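Home & Workshop Tips / Cleaning / Tables and Counters
June – by Oksana Stasiv
4 min read

Wiping down a table: what a machine can do for you, and what you should still do by hand

Readers ask whether they can hand off the daily table wipe yet. For a bare, flat table the answer is partly. For a table in use, with cups, mail and a cutting board on it, keep doing it yourself.

A wipe is several jobs. You clear the surface, find the sticky spots, press harder on those, and dry along the grain. Machines are decent at covering a flat area evenly. They are weaker at deciding what to move, and weaker still at noticing that a spot needs a second pass.

Harish Gautam runs the finishing room at Villalobos, a small furniture shop in Rendville, and he has tried an arm on a bench for dusting tops between coats. He gave it 72 passes on scrap before he let it near a customer's piece. It kept a straight line well. It left dust in the corners, and he still goes over every top with a tack cloth.

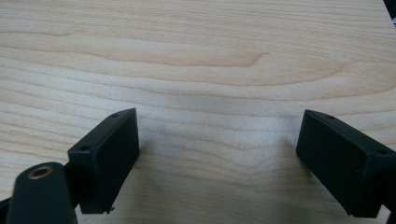 Wood grain is the first thing to look at before you let any machine, or any helper, work on a table. Cloth strokes should follow the long lines. On a pale top with wavy grain the lines mostly run one way, but they can bend – a darker band may sweep in from the left and end in a rounded tip, with thinner streaks rippling above and below it. Don't chase the curves. Set the stroke to the general direction and keep it there. A dark band like that is also easy to mistake for a spill, so check with a fingertip before you scrub, and expect a camera to have the same trouble.

For a sealed wood top, by hand or by machine:

Clear everything off. Half-cleared tables are where things get knocked over.

Brush crumbs into your hand or a pan. A wet cloth only turns them to paste.

Use a damp cloth, wrung out until it no longer drips, with a drop of dish soap in warm water.

Wipe with the grain in overlapping strokes. Turn the cloth to a clean side after 3 or 4.

Go back with a second cloth and plain water, then dry right away.

Look across the surface from a low angle with a lamp on the far side. Smears show up at once.

If you do try a machine, start with the dry steps. Dusting a bare top is low risk. Leave wet wiping for later, and never let it run with a soaked pad on wood – water that sits in a seam will raise the finish. Plastic or metal parts that could touch the table should be checked for grit and for screws that stick out. A piece of felt over the contact faces is cheap, and you can replace it when it gets dirty.

Picking things up is slower than most people expect. Yevhen Dmytriv timed a two-fingered gripper clearing five items from his workbench, and it took 362 seconds. He did the same by hand before the kettle was half full. Flat things were the worst: a steel rule and a sheet of sandpaper both had to be slid to the edge before it could get hold of them.

Oiled and waxed tops need more care than sealed ones. Skip the soap, dust with a dry cloth, and re-oil when the wood starts to look dull.

Filed under: Tables, Wood Care, Home Robots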